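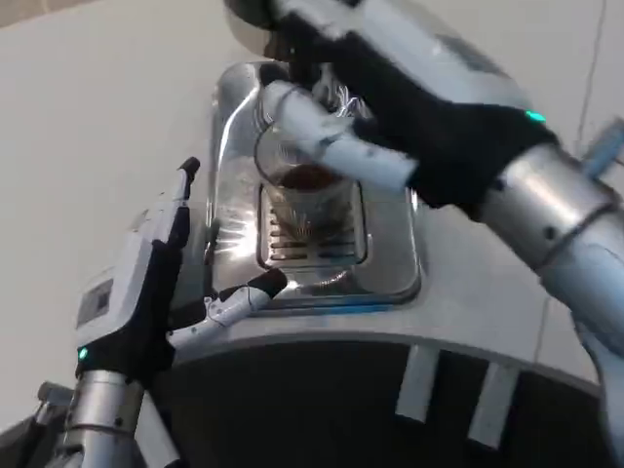
How does a robot pick up a glass?

Think about the last time you picked up a drink. Did you have to think hard about it? Probably not! Your hand opened, your fingers went round the glass, and up it came. You've been practising since you were a toddler, so your brain does nearly all of it without bothering you.

A robot has to be taught every bit of that, and it's one of the best puzzles we get to work on at the Yeo Robot Club. We meet on Fridays after school, and this term's project is called Lunari. The job sounds easy: a robot with two hands has to take hold of a glass at a drinks machine. Simple? Ha!

Step one: find the glass

Robots can use cameras as eyes. But glass is see-through, and that's a real nuisance. Look down at a clear glass and you see whatever is underneath it as well. Shiny metal makes things harder still, with bright streaks all over the place. The robot's computer has to work out which lines belong to the glass and which are only reflections.

Try it yourself: put a clear plastic cup on a baking tray under a lamp, then half close your eyes. Where does the cup stop and the tray begin?

Step two: move the hand

Next the arm has to bring the hand to the right place. Too fast and it might knock the glass flying (we practised with paper cups for weeks!). So we ask the robot to come in gently, with its fingers partly curled and ready.

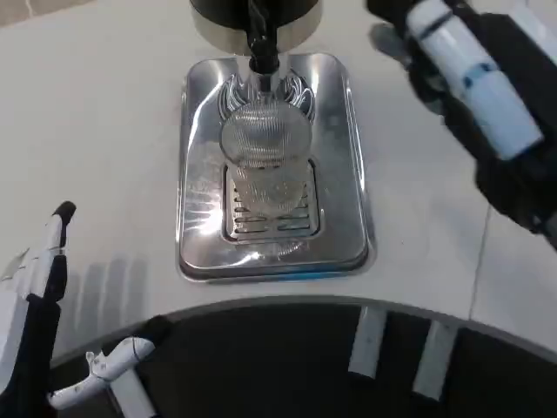
The club splits this journey into lots of tiny moves. After each one, the computer checks where the hand has got to and changes the next move a little bit. You do the same thing when you reach for a light switch in the dark, feeling your way along the wall.

Step three: squeeze, but not too much

Now for the tricky part. Hold a glass too loosely and it slips. Squeeze too hard and, well, crunch. Chandrasekhar Hegde, who runs our club, got us to play the robot ourselves. We put on thick gardening gloves and tried to lift paper cups full of water without denting them. The floor got very wet and we all wanted another go!

We've done 294 practice grabs since February and written every one in the club notebook. When a grab goes wrong, we write down what we think happened, change one thing and try again.

Words to know

Joint: a place where something bends, like your knuckles.
Grip: the way a hand holds on to something.
Sensor: a part that tells a robot about the world, such as a camera.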